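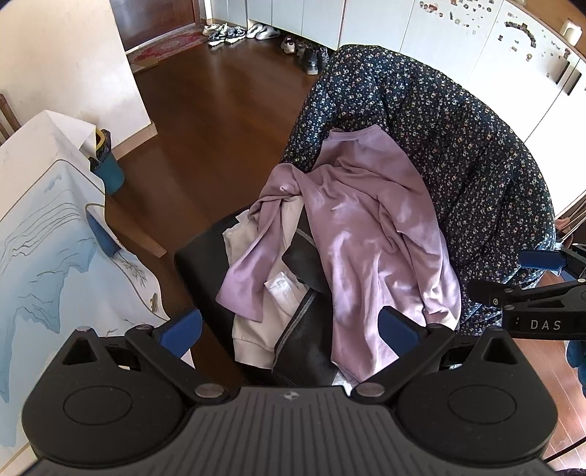 Pile on the chair, lavender top over the cream sweatshirt. Fingers open.

Monday, April 22, 2019

Grasp proposal rewrite in Pleteo. The old scorer ranked by depth edge only and kept choosing sleeve folds. Added a layer term, weight 0.3 for now. Replay over 167 clips: wrong-layer picks down from 43 to 11. Most of what remains is dark gray on black, where the mask bleeds into the seat. Lempi wants the threshold per garment. I would fix the mask first.
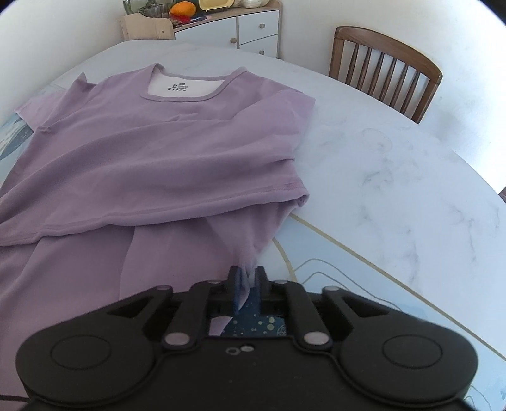
T-shirt on the table, corner pinched, right sleeve folded in.

Contact flag still lags the finger width signal by 300 ms. Solène has the filter code.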